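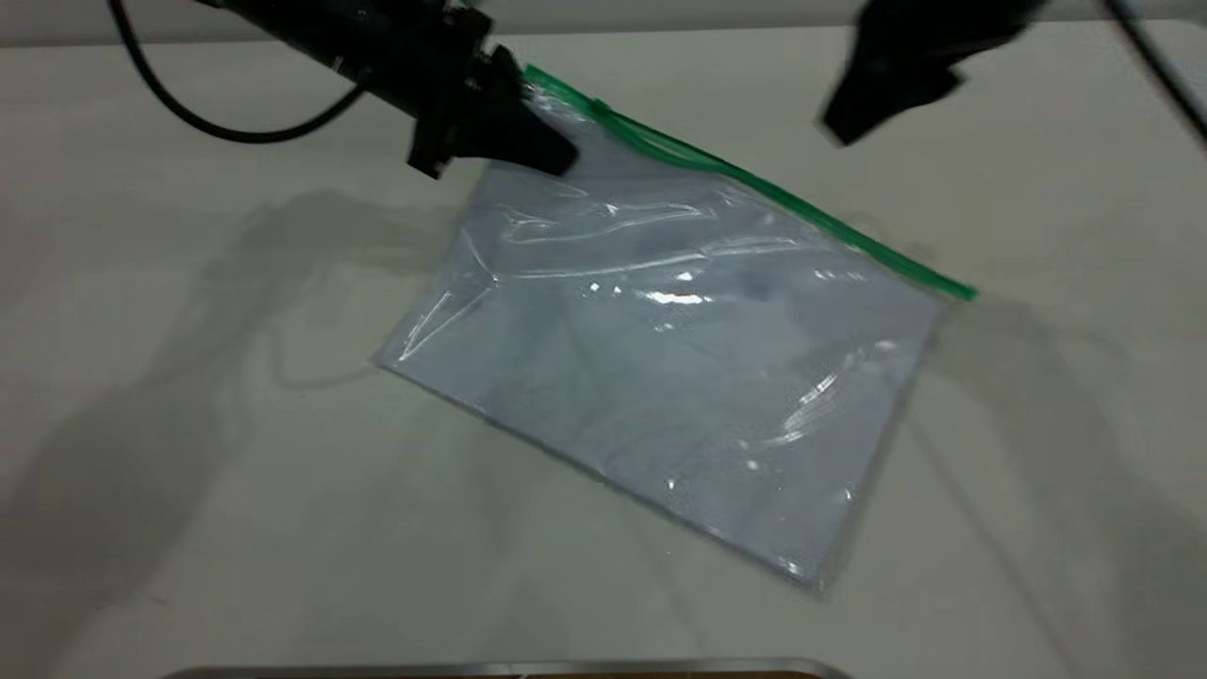 *Zipper bag task: left gripper holding one end of the green seal, right gripper above the table.*

# Wustholm Two-Arm Film Handling Kit

The Wustholm kit is a bench setup for research on thin, clear, flexible packaging. It comes with two arms, two grippers, the control software, and the trained policy described in the Cordier method note. Labs use it to repeat the published zipper bag result, or as a starting point for their own work on bags, sleeves and wrap.

## What the method does

Clear film is hard for most pick-and-place systems. Depth cameras return poor readings on it, glare moves whenever the film moves, and the same bag never lies the same way twice. The Cordier method drops the depth channel and works from color images only. It looks for the seal first. On a bag with a colored zipper, the seal is the one part that keeps a stable look while the rest of the film creases and shines.

Once the seal line is found, the policy picks an end and sends one arm to pinch the corner there. That arm lifts the corner slightly and holds. The second arm then comes in for its own grasp point, which is chosen again from a new image after the first grasp has closed. Earlier versions planned both grasps from a single image. They often missed the second one, as the first pinch had already shifted the film.

## Training data

The policy was trained on 1,163 demonstrations recorded by operators driving both arms by hand. Bags were placed at random angles, some flat and some crumpled. Demonstrations with a dropped bag were kept if the operator recovered and finished the task. Those where the operator gave up were removed.

A separate test set is included in the download. It was recorded on a different bench with different lighting and was not used in training or for picking settings.

## Main result

In the method note, the re-plan version completed the two-corner grasp more often than the single-image version in every starting layout tested. The gap was small for flat bags. It was widest for bags with a fold running close to the seal, where the single-image version tended to close the second gripper on the fold and pull the wrong layer.

The note also reports on bags without a colored seal. Results there were clearly worse, and we do not list clear-seal bags as a supported material. The policy will run on them, but expect a lot of retries.

## What is in the kit

- 2 arms with table mounts
- 2 grippers with Grinetti finger pads
- Overhead color camera and bracket
- Control box and emergency stop
- Cable set, including spare wrist cables
- Policy weights, training code and test set (download)

The tabletop is not included. Any matte, light-colored surface will work. Avoid glass and glossy laminate. Reflections from the surface get picked up as film edges, and the seal finder slows down.

## Gripper notes

The Grinetti pads are softer at the tip than at the base. The tip does the pinching. If the film is slipping out during the lift, check the pads for dust before raising the grip force. Wipe them with a dry cloth. Do not use alcohol, which hardens the surface.

Replace pads after 1,000 grasp cycles, or earlier if the tip edge looks rounded. The software keeps a count for each gripper and shows it on the status page. The count does not reset by itself, so clear it when you fit new pads.

## Setup

1. Bolt the arm mounts to the table using the drilling template. Both arms need to reach the center of the work area with room to spare.
2. Route the wrist cables with a wide loop. A tight loop pulls on the wrist at the end of its travel and shows up as drift in the hold position.
3. Fit the camera bracket and run the calibration routine with the printed card.
4. Turn off any spotlights. Even overhead light is best. Shadows from the arms are fine and were present all through training.
5. Run the dry cycle with no bag on the table, then start with a flat one.

Most labs have the setup running within a day. Calibration takes up most of that.

## Known limits

- The policy handles one bag at a time. Overlapping bags confuse the seal finder.
- Loaded bags were not part of the training data.
- Very small bags leave too little space between the two grippers, and the collision check will stop the second arm.
- Opening the seal is a separate skill. It is available as a beta download and has not been tested as widely as the grasp.

## Software

The control software runs under Prelano, our scheduling layer for two-arm benches. Prelano keeps the arms from entering the shared zone at the same speed and logs each grasp with the image it was planned from. Logs can be exported for retraining. The April release added a replay view, which steps through a run image by image - useful for finding out which grasp went wrong.

## Support and ordering

The kit ships with 4 sets of pads. Extra pads, brackets and cables can be ordered separately. Research pricing is available to universities and public labs; include the name of your lab and a short note on the materials you plan to handle. Questions about the method note should go through the same contact form, marked "Cordier".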